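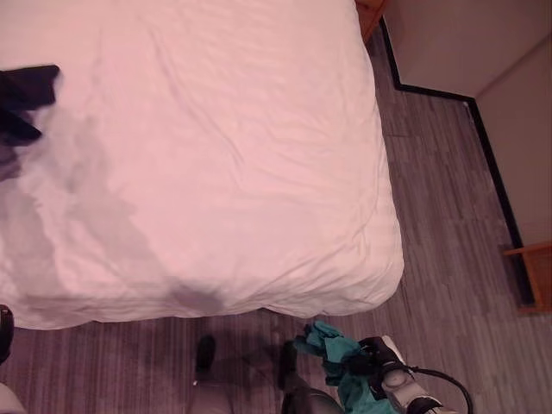 Progress report to Orellana, February 18, 2026
Prepared by Elba Riquelme, Tulto project

The grant plan calls for 2,000 usable cloth-handling examples. We are on pace by raw count, and I would not put much weight on that. Raw count includes every run where the operator fumbled, started over, or drifted from the written task. Mukov's review tool passes most of these as good. When two of us checked a batch by hand in December, we disagreed with the tool often enough that I no longer quote its numbers.

Bedroom sessions are the slowest. Soft items never lie the same way twice - good for variety, bad for the schedule. 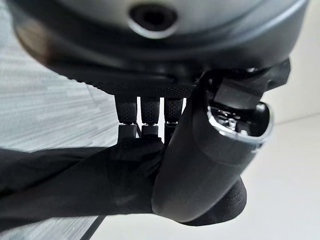

Do the wrist views add enough to justify storing them?

We can't say yet. The hand fills much of the view, and the only comparison so far covered three short training runs, too few to settle it. I would keep recording them until the next report.

Labeling is four weeks behind. Rano has offered an automatic labeler, and I have asked for a trial on our own data before we pay for anything.

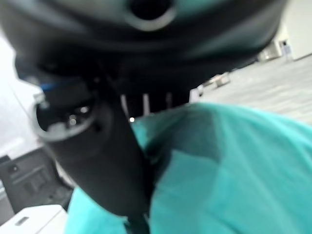

The trial should include the failed grasps as well. A labeler that only does well on clean runs saves us very little time, and their demo showed only clean runs.

Recent reports
Tulto: December update
Operator guide, version 3
Notes on hand-checking a batch
Storage costs and options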